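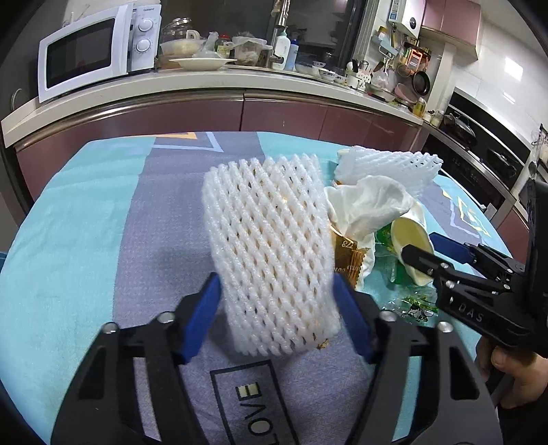 Foam mesh net held just above a table, with a pale orange-yellow item inside.

Home | Ordering | Delivery | Returns | Help

Filed under: Customer Help – Fresh Fruit Boxes

Frequently Asked Questions
Updated Apr 9, 2021

How does Rollton select the fruit in each box?
Rollton buys from growers in the Drinier valley and from a small number of orchards farther south. Fruit is chosen for ripeness on the day of packing. The contents of a seasonal box are set each week and posted on the ordering page. Customers who need to know the exact varieties should wait for that list before placing an order.

Can I leave an item out of my box?
Yes. Up to three items may be marked "do not send" in your account. The change must be saved by noon on the day before packing. Items left out are replaced with more of the other fruit in the box, and the price stays the same.

Why does some fruit come in a foam net?
Pears, peaches, mangoes and other fruit that bruises easily may be packed in foam mesh nets. The net keeps pieces from rubbing against each other in transit. Apples and citrus normally travel in paper. Please remove the net before storing fruit in the refrigerator.

Can the nets be recycled?
Most curbside programs do not accept foam mesh. Customers within the Plundura delivery area may hand clean, dry nets to the driver with the next order. Nets with labels or tape attached cannot be taken back. Outside Plundura, please ask your local waste service.

My fruit is hard. Is it ready to eat?
Pears, peaches and mangoes are often sent slightly firm. Leave them at room temperature, out of direct sun, until the flesh near the stem gives a little under light pressure. A closed paper bag will speed this up. Once ripe, the fruit may be moved to the refrigerator and should be eaten within three days.

What is the Higuchi gift box?
The Higuchi box is a gift selection of large fruit, packed by hand in a single layer. It is offered from October until the end of the winter season. A card with your message can be added at checkout – the limit is 180 characters, including spaces. No invoice is placed inside a gift box.

Which addresses do you deliver to?
Standard delivery covers Plundura, Drinier and towns within 20 miles of either. Gift boxes may be sent farther by carrier. We do not deliver to post office boxes. Offices and schools are welcome to order, provided that a person is present to sign.

Do you supply events?
Yes. The largest order we can accept for a single date is 3000 pieces of fruit. Event orders require a deposit and a signed form, both of which should reach us at least three weeks ahead.

What should I do if fruit arrives damaged?
Please report damage through the Returns page within one day of delivery, and include your order number and a photograph. Small marks on the skin are normal and are not treated as damage. Approved claims are paid as account credit or refunded to the original card, as the customer prefers.

How do I pause or cancel a regular order?
Open "My Deliveries" and select the dates you wish to skip. A regular order may be paused for as long as needed – there is no charge. Boxes that have already been packed cannot be canceled.

Share this page | 14 shares | 0 comments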